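Zellura Bin Picking Collection Station

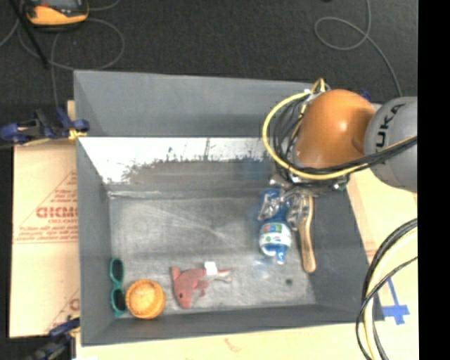
Station in use: KUKA arm over a gray bin with mixed household items.

Overview

Bench station for collecting grasp examples. Arm, gripper, bin, fixed camera, logging software, all set up and talking to each other before it leaves our shop. You bring the objects and the person.

Built by Plustatbridge. Sold as a full station or as a kit for labs that already own an arm. Most buyers so far want picking data from clutter: one bin, odd items, lots of short attempts, every attempt saved whether it worked or not.

Failed grasps are kept by default. Please leave that on. We get asked to turn it off about once a month and the answer is a checkbox under Session > Keep, but your model will want them.

What you get (full station)

Arm with mount plate, installed by us
Two-finger metal gripper, spare finger set
Gray bin, open top, slanted walls (two, one is a spare)
Clamps for the bin, cardboard sheet for leveling
Fixed camera and bracket
Controller box, e-stop, cable set 9 m
Hand controller for teleop
Zellura Log, one seat, no yearly fee
Printed quick start. The PDF is newer, use the PDF

What you get (kit)

Same list minus arm, mount plate and installation. Check the arm list before ordering. If yours isn't on it write first, adapters take a while.

Not included: table, PC, objects.

How a session goes

Clamp the bin. Open Zellura Log, pick an object set, hit Start. Log takes a reference shot of the empty bin, then asks you to load it. Tip the items in, don't place them. Placed items look placed and the data gets too neat.

Then either drive the arm by hand or let the scripted picker run. Each attempt is one record: camera stream, joint positions, gripper width, start and end time, outcome. Outcome is guessed from gripper width and you can fix it with one key. G for good, F for fail, X to throw the record out (arm bumped, someone's sleeve in view, etc).

Every so many attempts Log asks for a reshuffle. Default is 9. You can raise it but items drift into the corners and stay there, and you end up with a lot of corner grasps and not much else.

End of session it writes the folder and a summary text file. Done.

Picking your objects

Mix it up. Soft and hard, round and flat, shiny and dull. Bottles are good, the narrow end and the wide end make for different grasps. Plush is good, it squashes and the width reading gets intresting. Bowls are harder than people think, a rim grasp needs the right angle. Sunglasses, expect fails with dark lenses on any depth camera. Long handles are worth having because they lean on everything else.

Stay away from: anything wet, powders, glass, loose batteries, anything over the payload on your arm's data sheet.

Give each item a name in the object list before you start, not after. Renaming after works but it has to rewrite the whole folder and on a big one it's slow.

The starter set collected at our Senelstead shop has 3,257 attempts, of which 1,394 are marked good. Free download with any order, same format as what your station will write, so you can test your training code before the crate shows up. Labels were checked by hand by Pramila Nigam. If you find a wrong one, send her the record number and she'll fix it in the next upload.

Bin and mounting

Bin has to be clamped. It will walk if it isn't, a little every time the gripper touches a wall, and by the afternoon your camera calibration is off. Clamp on the side away from the arm so the cables don't catch.

Scuffs on the bottom are fine. Some customers swap in a new bin when it gets scratched, no need. If you do swap, take a new reference shot. Old reference plus new bin gives you bad masks.

Tape marks on the table help a lot. Mark the bin corners on day one.

Cables

Leave slack at the wrist. More than looks tidy. A loop that seems too big with the arm parked is about right with the arm reaching into the far corner. Run the arm through its full reach at slow speed before the first session and watch the cables, not the gripper.

Check ties weekly. Monday mornings work for us.

Camera

Fixed mount, don't touch it after calibration. Calibration is 3 steps and takes maybe ten minutes with the printed board. Redo it if: bin moved, camera bumped, bracket loosened, or the overlay in Log doesn't line up with the bin edges. If the overlay is off by even a bit, redo it. Data taken with a bad calibration can be saved sometimes, we have a script, but it's a pain.

Lights: even and boring. No window light straight on the bin if you can help it, it moves all day.

Zellura Log

Runs on Linux, current long-term release or the one before. Windows is viewing only, no recording.
Writes plain folders, one per attempt, plus one index file
Exports to the common training formats, list is in the manual
No cloud account. Data stays on your disk
Works with a second camera, sync is by software so a frame or so of error
Pauses by itself when the disk is nearly full

July update adds batch relabel and fixes the bug were the outcome key got ignored if you hit it during saving. Install it. If you're on the old version, check your records for missing outcomes, Log > Check > Outcomes.

Safety

Keep hands out of the bin while the arm is live. Loading and reshuffling are done with the arm parked and the software in Load mode, the status bar turns green. Wait for green. E-stop goes where the operator can reach it sitting down. Do your own risk assessment for your own room, ours covers our room only.

Lead time and ordering

Kit: four weeks. Full station: longer, depends on the arm. We quote a ship date with the price and stick to it.

Installation is one day on site. Second day is training for up to four people, included with the full station, extra with the kit. Table needs to be in place and bolted before we come. Please actually bolt it, we've had to go home twice.

Spares

Finger set, pair
Finger pads, pack
Bin, gray
Clamp, single
Camera bracket
Calibration board
Cable set, 9 m (longer on request)

Clamps do wear out, the grips go first. Order a couple extra.

Common questions

Can I use my own bin?
Yes. Open top, not see-through, not shiny. Measure it inside at the bottom and at the top and enter both in Setup. Slanted walls are easier on the gripper.

Can two people label the same session?
Yes with the July update. It keeps both labels and shows you where they differ.

Suction instead of fingers?
Works, but outcome guess is off, you label everything by hand. Simões cup adapter fits the plate.

How many attempts do I need?
Depends on what you're training. Start with one object set and train on it before collecting more. Problems with camera or labels show up fast that way.

Do you sell just the software?
Yes, ask.

Contact

Quotes and arm compatibility: Geeta Tiwari, use the form and put the arm model in the subject line.
Data, labels, file format: Pramila Nigam, same form, pick Data.
Phone is shop hours only, leave a message if we're out on an install.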